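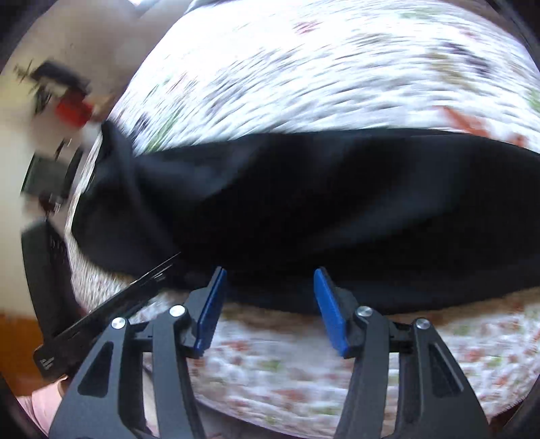
Quick one tonight, I have maybe half an hour before I need to be asleep. Early shift all week.

So people keep asking me what it's like now at Branlow since the grippers came in. My sister asked, my dentist asked. Short answer, it's fine, it's weird, my shoulders hurt less and my wrist hurts more.

Long answer. I do textile returns. Stuff comes back, we shake it out, look for stains and pulls, fold it, bag it, back on the shelf or off to seconds. Did it by hand for years. A good day on our line was 2000 pieces between all of us and you went home smelling like other people's closets.

Now half my shift is holding a gripper. It's a hand tool with a camera on it, two jaws, little blue pads on the inside of them. You do the job you always did, only with the jaws instead of your fingers, and it records how you do it. Then the people at Virk take all that and use it to teach the arms at the Clidunia site. I have not seen the arms. I've seen one video of the arms, played in the break room with the sound off, and one of them was folding a dish towel slower than my grandmother.

First week I was awful. Truly awful. Couldn't pick up anything. Thick fabric is okay, you go for a fold that's standing up and close on it. Thin slippery stuff, you close and it slides out, close and it slides out. Black is its own problem - you can't see where the layers are, your eyes just kind of give up. With your fingers you never needed to see it. You feel that you've got two layers instead of one. With the jaws you don't feel a thing, so you have to look, and I'd never really looked before. All those years of folding and I was doing it blind basically.

That part I sort of like. I know how I fold now. Didn't before.

Things that changed, in no order:

The talking. We used to talk all day across the table. Now you can't really while you're recording, you lose your place, or you wave the thing around and have to start over. Lunch got a lot louder.

The pace. No piece count when you're on the gripper. They want it clean, not fast. After years of somebody reading numbers off a board every Friday that took some getting used to. I still count in my head. Can't stop.

Breaks. 3 a shift now on gripper days, which we had to ask for. It's not heavy but it's all in the same hand and your thumb gets a dead feeling by mid afternoon. I switch to the left when I can, I'm terrible with the left.

Money. Extra 200 a month for those of us who signed up for it. Not everyone did. A couple people on my line said flat out they're not going to teach a machine their job and I get it. I do. I went back and forth on it for most of April. We don't talk about it much at the table and there's definately a bit of a chill some mornings, gripper people on one end, hand people on the other.

Am I worried. Yeah, some. The manager says the arms are for the plain stuff, flat folding, and we move over to inspection and mending. Maybe. We were told the same kind of thing when the Bendier bagging machine came and that time it was mostly true, 3 of the baggers moved to mending and one of them says she'd never go back. But mostly true is what I've got to go on, and there's only so many holes to mend.

What I've asked for, and I put it in writing this time, is that the mending training starts before the arms show up and not after. Got a "noted" back. If you work somewhere this is coming, ask for that early. Ask about the wrist thing too, we should of had the padded supports from day one and they're still on order.

Someone left a comment last time wanting to know if it's boring. Sometimes. The same shirt over and over is boring. But then they tip out a mixed bin, sleeves all knotted up together, and you're picking at it with these two pads trying to find an edge and forty minutes are gone.

OK bed. Will do the post about the tomatoes on the weekend, I have pictures of those too, they look terrible.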